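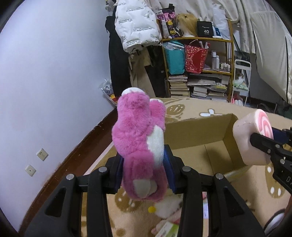 Figure 4. Box packing with two hand-held grippers during a home visit. A pink plush toy is held in one gripper and a squishy toy in the other, with the open box between them.

4. Demonstration Visits

4.1 Setting

The field part of the study had two stages. The first was an open day at the Sundqvist building in Suko, where visitors could try the hand-held grippers at a table. The second was a series of visits to the homes of people who signed up at the open day. Both stages took place in February. The visits are the main subject of this section, but the open day is described first because it shaped how we ran them.

4.2 The open day

The doors opened at 10 a.m. and closed at 4 p.m. We set up two tables in the main hall. The first had a pair of grippers and a tray of household objects. At the second, visitors could watch recordings from earlier sessions on a screen and see how hand motion was turned into a path for a robot arm. No arm was running in the hall. The building rules required a fenced area for that, and the hall did not have room for one.

Fanni Bognár ran the gripper table for the whole day. She had a short script for each visitor. She showed how to close the jaws, picked up one object, put it down, and handed the grippers over. The script left out any mention of speed. In an earlier pilot we had told people to work at a normal pace, and several of them took this to mean that they were being timed. Leaving the sentence out worked better, and we have kept it out since.

Visitors were free to stop whenever they liked. Most tried one or two objects and moved on. Children stayed longer than adults and asked for harder objects. A common request from adults was to try the grippers on something they had with them, such as keys, a phone, or a glove. We allowed this after the first hour. It gave us a better list of objects than the one we had written ourselves, and the list used in the home visits was changed to match.

The sign-up sheet for home visits was on the second table. In hindsight it belonged on the first. People who had just used the grippers had questions about them and were willing to talk, and by the time they reached the second table the line had often pushed them toward the exit.

4.3 Procedure for home visits

A visit was planned for one afternoon. Two team members attended, one to demonstrate and one to look after the recording. The resident picked the room. We asked only for a flat area large enough to hold a box and a few objects, with space for a person on one side. Residents chose kitchen tables, rugs, desks, and beds. We did not ask anyone to tidy up, and we did not move furniture or personal items unless the resident offered.

Each visit followed the same order:

Setup and consent, including a check of which parts of the room could be recorded.
A demonstration by the team member.
A practice period for the resident, with no recording.
Recorded trials by the resident, the team member, or both.
A short talk about what had been easy and what had been hard.

The tasks came from the Ollis task list, which we wrote for this study. It has packing, sorting, and unpacking tasks. Residents could swap any object on the list for one of their own, provided that it could be lifted with a single gripper. Figure 4 shows a packing task with soft objects. The surface is a tan patterned blanket, and the shelf and clothes in the background stayed in view. Backgrounds of this kind are common in our recordings and very different from the plain tabletops used in our lab work.

A trial began with the box open and ended when the last object on the task card was inside it. Dropped objects did not end a trial. The person holding the grippers could pick the object up again with the grippers and carry on. If an object had to be picked up by hand, the trial was marked and kept in a separate set.

4.4 Equipment

The grippers used at the open day and in the homes are purely mechanical in the jaw. The ones in Figure 4 have two jaw arms made of parallel bars, with ribbed pads on the inner faces. Squeezing the handle brings the pads together. There is no motor, so the force on the object is set by the person's hand. For soft toys this matters a good deal. The plush in the figure is held between the pads with its limbs pointing up, and a person can feel through the handle when the filling stops giving way.

Recordings were stored with Stutov, the package we use for syncing video with jaw position. Stutov was installed on a laptop that stayed in its bag during trials. In one early visit the laptop stood open beside the box, and the resident kept looking over at the screen to check whether the recording was going well. After that visit it went out of sight.

4.5 Results of the visits

The visits gave 542 recorded trials. Of these, 400 met the requirements for the main set: both grippers in use, the box in view at the start, and no object picked up by hand. A further 100 were kept as a separate set of hand-assisted trials. The rest were removed, most of them for gaps in the jaw position signal.

Soft objects were easy to grasp and hard to place. Residents rarely failed to pick up a plush toy, and a poor first grip was often good enough to lift it. The trouble came at the box. Fur and loose limbs caught on the upper edge of the cardboard, and a toy released too early would hang over the side. Residents solved this in different ways. Some lifted the toy much higher than they needed to. Others lowered it at an angle, one end first, and then let go. The second method gave smoother paths, and it is the one we now show in the demonstration.

Squishy foam-like toys behaved differently. They changed shape between the pads and returned slowly, so a release did not always free the object at once. Several residents learned to open the jaws fully and wait. We had not included a pause in our own demonstration, and the first trials in each home were less clean as a result.

Using two grippers together took the most practice. New users tended to move one and hold the other still, even when both held an object. With more practice they began to approach the box with one while the other was still leaving it. We did not teach this. It appeared in homes where the practice period had been long, and was mostly missing where we had cut the practice short to stay on schedule.

4.6 Comments from residents

The closing talk was not recorded. Notes were written up the same evening. The most frequent comment concerned the weight of the grippers, especially when the arms were held out over a low surface such as a bed. Residents who sat or knelt close to the box reported less strain than those who stood and bent down. We now offer a cushion and suggest a seated position before the first trial.

Several residents asked what a robot would do with a room as full as theirs. Our demonstrators answered that the recordings were meant to help with exactly that question, and that we did not have an answer yet. A few asked to see an arm repeat their own trial. We could not offer this at home, but we invited them back to Sundqvist for a session with the arm, which is described in Section 5.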